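FOR IMMEDIATE RELEASE — August

**Hornby sports hall launches shuttlecock sort, wants your old ones**

Got a carrier bag of half-dead shuttles at the back of the garage? Hornby wants them. From this month the Skisora badminton scheme is taking in used nylon shuttlecocks, any colour, any state, and sorting the lot for schools and beginner sessions.

Drop-off at the front desk, 5 pm onwards on club nights. Loose is fine, tubes are fine too. No feather ones please, we can't do anything with them yet.

How it works — quick version. Shuttles go on a plain pale board, one at a time, so the skirt shows up properly. Check the rim, check the base, check the band. Good ones are kept for play. Tired ones go to warm-ups and target games. Anything past that is put by for craft sessions, so bring those along aswell.

Last season the scheme handled 3412 shuttles across the Hornby and Yin halls. Target for the autumn is 130 full tubes, handed out free. Any school within the Geller league area can ask for some, first come first served, and there is no form, just an email to the desk.

Yellow nylon is what beginners ask for most. Easy to spot against a dark wall, takes a fair bit of bashing. A slightly ragged skirt isn't the end of it — plenty of these will fly well enough for under-elevens learning to serve.

Also needed: white plastic bins with handle slots, stackable if poss, and 100 empty tubes with lids. Clean, no cracks. We will collect bins localy if you can't get them to us.

Sorting sessions are open to anyone, tea provided. Wear a coat, the hall heating is off till October.

Photos may be used with this release.
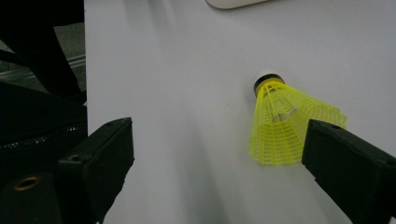
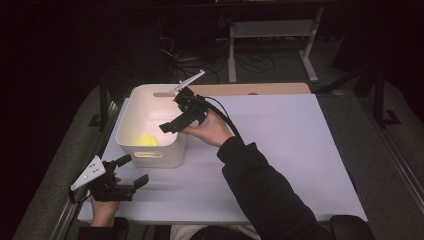
Skisora shuttlecock sort, Hornby. First photo: yellow nylon shuttlecock on the board. Second: white bin on the board.

ENDS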